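4.2　乾物の「一時置き」をどう数えるか

台所の作業面積をめぐる従来の議論は、調理台の上にあるものを二つに分けてきた。使用中のものと、しまい忘れられたものである。前者は作業に必要な占有、後者は片づけの失敗とみなされ、改善案はたいてい後者を減らす方向で組み立てられる。本節ではこの二分法を疑う。豆類をはじめとする乾物の扱いを見るかぎり、両者の境目は先行研究が想定するほど明瞭ではない。

きっかけは、Preveo調査の集計表にあった奇妙な数字である。同調査は600世帯の調理台を対象に、食事の支度をしていない時間帯に台上に出ていた品目を記録させたもので、報告書は鍋類の常置率の高さを「収納不足の現れ」と説明している。ところが自由記述欄を読み直すと、鍋が空であったのか、中に何かが入っていたのかがほとんど区別されていない。空の鍋が出ているのと、明日煮る豆を量って入れた鍋が出ているのとでは、台所にとっての意味がまるで違う。前者はしまえるが、後者はしまうとかえって手間が増える。回答票の選択肢に「鍋（中身あり）」が設けられていなかった以上、収納不足という解釈は調査票の設計がつくり出した可能性を捨てきれない。

同じ問題は、器具の分類にもある。Preveoの分類表では、鍋は「加熱器具」に一括され、ボウルやざるは「下ごしらえ用具」に入る。しかし柄のついた広口の鍋は、豆をあけて広げ、傷んだ粒や小石をよけるのにも都合がよい。縁が広く、内側が光を返すので、淡い色の豆のなかに混じった黒い粒は見つけやすい。こうした使い方をしている間、その鍋は加熱器具としては働いていない。それを「加熱器具が調理台に放置されている」と数えるのは、品名で用途を決めてしまう誤りである。

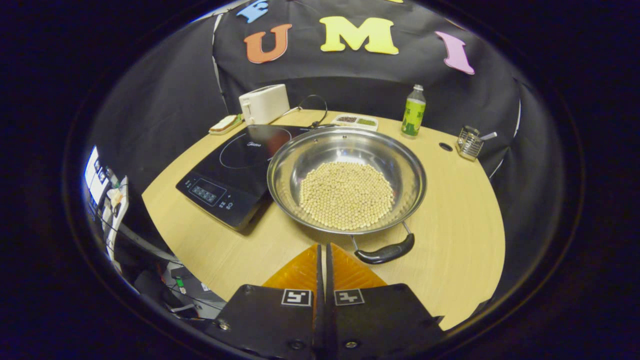
さらに厄介なのは、卓上用の電磁調理器が普及したことで、加熱の場所と下ごしらえの場所が物理的に隣り合うようになった点である。据え付けのコンロであれば、鍋がコンロの上にあるか台の上にあるかで、加熱中かそうでないかをおおよそ推定できた。卓上型ではその推定がきかない。図3の例でも、ステンレスの丸い鍋は調理器の上ではなく、その右脇の天板にじかに置かれ、中に小粒の淡いベージュ色の豆が山になっている。これを「火にかける前」と読むことも、「豆の容器として使っている」と読むこともできる。一場面からどちらかに決める根拠はなく、筆者らもここでは決めない。

図3　木の天板に置かれた豆入りの鍋と、その周囲の器具・容器。豆は大豆またはひよこ豆とみられるが、種類は確定していない。

豆の種類について付言しておく。大豆とひよこ豆では粒の形も戻し方も異なり、実物を手に取れば区別はたやすい。しかし鍋に盛られた状態を離れて見た記録では、判別に自信がもてない場合がある。既存の研究には、このような場合に「大豆」と断定したうえで、浸水時間から鍋の占有時間を逆算しているものが見られる。浸水を要する豆であるという推定、家庭で標準的な時間だけ浸すという推定、その間ずっと同じ鍋を使うという推定が積み重ねられており、最後に得られる数字の見かけの精密さは、出発点の不確かさに見合っていない。本稿では種類の不明な豆は「豆類」とのみ記し、占有時間の計算から除いた。

次に、鍋の周囲に目を移す。Bakcombe方式と呼ばれる配置評価では、調理台を手前・中央・奥の三帯に分け、奥の帯に背の高いものが並ぶほど「整っている」と採点する。図3の天板をこの方式で見れば、おそらく高い点がつくだろう。奥には白いトースター、仕切りのある白い小さなトレー、緑のラベルに白い蓋のボトルが寄せられ、手前は鍋と調理器が占めている。だが、この採点が作業のしやすさを測っているかどうかは別の話である。

たとえば仕切りトレーには、暗い赤褐色の粒状のものと、緑色の粒状のものとが分けて入れてある。香辛料か種子のように見える。仮に香辛料だとして、それを鍋のうしろに置くのは使いやすい配置だろうか。加熱中の鍋をまたいで手を伸ばすことになるなら、むしろ不便であるし、湯気に当たれば固まりやすい。他方、鍋を調理器に移してしまえばトレーの前は空き、手は届きやすくなる。つまり同じ配置の良し悪しが、鍋が今どこにあるかによって逆転する。三帯による採点はこの動きを考慮に入れていない。静止した配置に点をつけておきながら、結論では「動線の改善」を語る論文が少なくないことを、筆者らは疑わしく思っている。

電源コードの扱いについても一言しておきたい。Bakcombe方式の手引きは、コードが天板の上に出ていることを一律に減点する。図3では、調理器の黒いコードがうしろから持ち上がるように輪を描き、天板の奥へ向かっている。天板には配線用とみられる小さな丸い穴も設けられているが、その位置はボトルと金網の器具立ての間で、調理器からは鍋を隔てて反対側にあたる。穴があるのに使わないのは住み手の怠慢だ、と手引きなら言うだろう。しかし調理器のコードを右の穴まで引けば、天板を横切る長さはかえって増える。減点の対象とすべきは、使い手の行動よりも先に、穴の位置と器具の位置の食い違いではないか。手引きにはこれを記録する欄がない。

器具立てについては、Floltero社の製品カタログに由来する「立てる収納は取り出しを早める」という命題が、検証を経ないまま複数の論文に引かれている。筆者らが試みた小規模な比較では、この命題は器具の本数が少ないときにはほとんど意味をもたなかった。一本しか立っていなければ、寝かせてあっても探す手間は変わらない。効果が現れるのは、似た柄の器具が5本を超えたあたりからで、その先ではかえって柄どうしが引っかかり、抜き出しにくくなる例があった。図3の右端近くにある銀色の金網の器具立てでは、金属の器具の柄が右へ斜めに突き出ている。立てる収納というより、もたせかける収納である。柄が天板の外側へ向くか内側へ向くかで、脇を通る人の袖が触れるかどうかも変わるはずだが、この点を扱った研究を筆者らは見つけられなかった。

模型の食品が卓上に置かれた記録の扱いにも、注意が要る。図3では、トースターのやや左の手前に、薄緑色の小皿にのった食パンの玩具がある。Wanの分類では食品の模型は「非調理物」とされ、占有面積から差し引かれる。この処理に筆者らは賛成しない。皿が置かれている以上、その場所は使えない。のっているものが食べられるかどうかは、面積の計算には関係がない。逆に、模型を本物の食品と同じ「食材」に入れてしまえば、品目の集計がゆがむ。面積は皿として数え、品目からは除く、という二重の処理が最も無難であると考え、本稿はこれに従った。

以上の点をふまえ、Preveo調査のうち自由記述から鍋の中身の有無を判定できた400世帯について、鍋を「空」「中身あり・加熱中でない」「加熱中」の3区分に分け直した。判定は自由記述の文面のみによって行い、豆、米、乾燥野菜などの語が鍋と結びつけて書かれている場合を「中身あり」とした。残る世帯は、鍋への言及がないか、言及があっても中身が読み取れなかったものである。これを「空」に含める処理も検討したが、書かれていないことを空とみなす理由がないため採らなかった。

この再分類によって、収納不足説が完全に退けられるわけではない。中身の入った鍋が出たままになるのは、乾物を移しておく別の容器がないからかもしれず、容器がないのは置く場所がないからかもしれない。そうであれば収納不足は、一段奥で働いていることになる。ただし、その場合に必要なのは鍋をしまう棚ではなく、量った豆を一晩置いておける浅い器と、その器の置き場である。鍋の常置率だけを見て吊り戸棚の増設を勧める結論は、どちらの解釈をとっても支持されない。

なお、自由記述に頼る方法には明らかな偏りがある。几帳面な回答者ほど中身まで書き、そうした回答者の台所では一時置きも意図的に行われている見込みが高い。中身ありの区分が実際より「計画的な占有」に見えている恐れは残る。次節では回答の長さを統制したうえで、同じ区分が季節によってどう動くかを検討する。豆を煮る頻度は5月以降に下がるという指摘があるが、これも調理の回数を尋ねたものであり、鍋が台上にあった時間を測った結果ではない。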